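Chapter 6
Mixed Loads: Sorting Things That Do Not Belong Together
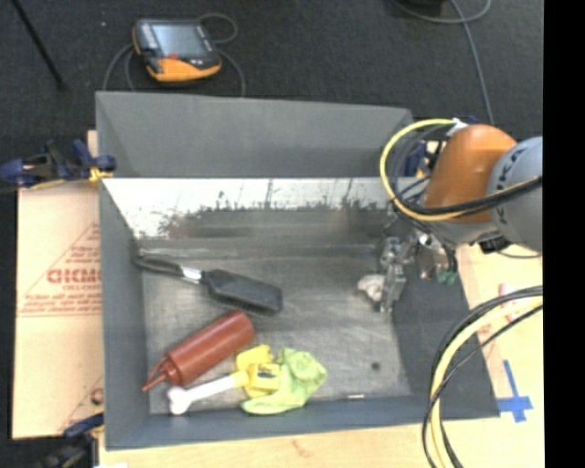 Page last changed: May, by Fanni Kovács

Most storerooms have one container that takes whatever has no other place. It may be a drawer, a crate under the bench or a deep metal bin like the one at the head of this chapter. People in the trade call what ends up there a mixed load. A brush lies with a squeeze bottle, a bone-shaped thing lies against something yellow, and something soft and crumpled has come to rest beside them. None of these would be hard to store alone. The work comes from having them together.

The previous chapters dealt with goods that arrive already sorted: cartons of one size, trays of one part, sacks of one material. You learned to measure a shelf, to write a label that can be read from the aisle, and to keep a stock card. All of that still applies. A mixed load, though, has to be turned into several plain loads before any of those methods can be used, and this chapter is about that first step.

By the end of the chapter you should be able to:

describe an object well enough for someone else to find it
choose a sorting rule that suits the load and the shelves you have
decide what to do with things that fit two groups, or none
pack a bin again so that the next person can see what is in it
keep a simple record of what was moved and where it went

You will need a notebook, a soft pencil, a set of blank labels and a bin of your own to work on. If you are studying at home, a kitchen drawer will do.

6.1 Why bins fill up

A mixed bin is usually the result of small decisions made in a hurry. Somebody finishes a job at the end of Friday afternoon with a brush in one hand and the door key in the other. The brush rack is at the far end of the room. The bin is near. The brush goes in the bin, and on Monday there is no reason to take it out again until it is wanted.

Ilona Dudás kept the stores at the Trunard works for many years, and her notes are used in several places in this book. She wrote that a mixed bin tells you where the shelves are wrong. If brushes keep turning up in it, the brush rack is too far from the place where brushes are used. If bottles keep turning up, there may be no shelf tall enough to stand them on. She advised her trainees to read a bin before emptying it, and to write down what they found in the order they found it.

The Trunard stores held 2,679 separate lines at the time of her last stock check. Her notes say that the difficult ones were always the cheap ones. Costly items had a place and a card. A bottle or a hand brush had neither, and more working time went on looking for those than on anything kept under lock.

6.2 Looking before lifting

The first rule is to look at the load from above before you touch it. Objects in a bin hide each other and lean on each other. When you lift one, others move, and you lose the chance to see how they lay. On a bare metal floor, smooth round things may roll as soon as whatever holds them is taken away.

Look for four things.

Shape. Is it long and thin, flat, round, or blocky? A brush with a slim handle and a wide flat head has two shapes in one, and it is the head that decides how much shelf it needs.

Stiffness. Will it keep its shape when it is picked up? A soft thing takes up as much room as you let it. Folded, it may fit in a small box; dropped in loosely, it can fill a large one.

Openings. Does it have a nozzle, a cap or a lid? Anything that could leak should be dealt with early and stood upright as soon as it is out. A bottle lying on its side needs its cap checked before it is turned.

Contact. What is it touching? Two items that lie against each other can look like a single object, particularly where a shaft ends at a block or a fold of soft material covers a corner. Move one slightly and watch whether the other follows.

The walls of the bin matter too. Bright metal gives back dark, broken reflections of whatever stands near it, and beginners sometimes reach for one. Scratches and small marks on the floor can be taken for thin objects such as pins or wire. If you are unsure, change your own position and look again.

6.3 Describing an object

A good description is short and puts the most useful word first. Stores staff do not write in full sentences. They write the kind of thing, then its colour, then one feature that sets it apart from its neighbours. The following are written in the form we shall use for the rest of the book:

Brush, flat, dark, slim black handle
Bottle, squeeze, reddish-brown, tapered nozzle
Item, blocky, yellow, small printed mark
Item, soft, lime green, crumpled

The last two begin with the word 'item'. This is allowed, and it is better than a guess. If you do not know what a thing is, say so, and let the colour and shape do the work. Pilar Maldonado, who taught the first version of this course, used to take marks off for a confident wrong name and give full marks for an honest 'item'. A wrong name on a card sends people to the wrong shelf for years.

Avoid words that depend on your own opinion. 'Old', 'nice' and 'spare' tell the reader nothing. 'Large' and 'small' are of use only when there is something to compare with – a large brush is still smaller than a small crate.

6.4 Choosing a rule

There are many ways to divide a load, and you should pick one before you begin. The three that follow are the most common.

Sorting by use puts together things needed for the same job. It suits workshops and kitchens, where people think first of the task. It fails when nobody knows what half of the items are for.

Sorting by shape puts long things with long things and flat with flat. It makes the best use of shelf space and can be done by someone who has never seen the goods before. The drawback is that a person looking for one item has to remember what it looks like.

Sorting by care puts together things that need the same treatment. Liquids go low and upright, soft goods go somewhere dry and clean, and bristles are kept so that nothing presses on them. A brush left for months with its weight on the bristles will take on a bend that is hard to remove.

Most working stores mix the second and third rules. The Szalai system, which is set out in full in Chapter 9, begins with care and then uses shape within each group. Whatever you choose, write the rule at the top of the page. If you change it halfway through, start the load again.

6.5 Things that fit nowhere

Every load leaves a remainder. Put it in a separate tray marked with the date it must be cleared, and keep that tray small. At the Breltby depot the remainder tray measured 190 millimetres across, and Margit Boros, the storekeeper there, would not allow a bigger one. When it was full, the items in it had to be named, given away or thrown out before any more sorting was done.

Do not make a shelf for one object. Wait until there is a second of the same kind.

Words used in this chapter

Mixed load: a container holding goods of more than one kind.
Remainder: what is left when the sorting rule has been applied to everything.
Line: one kind of article on a stock list, however many are held.
Care group: a set of goods that need the same storage conditions.

Before you read on

Work through these tasks with a partner if you can.

Task 1. Choose a drawer or bin and look into it for one minute without touching anything. Close it and write down what you saw. Open it again and mark the items you missed.

Task 2. Write a stock description for each item in the form shown in 6.3. Give the list to your partner and ask them to point to each one as you read it out.

Task 3. Sort the load twice, first by use and then by care. Note which items changed group.

Task 4. Noémi Major's store has 100 identical trays and a single deep bin. Her staff prefer the bin. Write a short paragraph suggesting what she should find out before she takes the bin away.

Keep your answers to Task 3. They are needed again in section 6.6, where we begin packing.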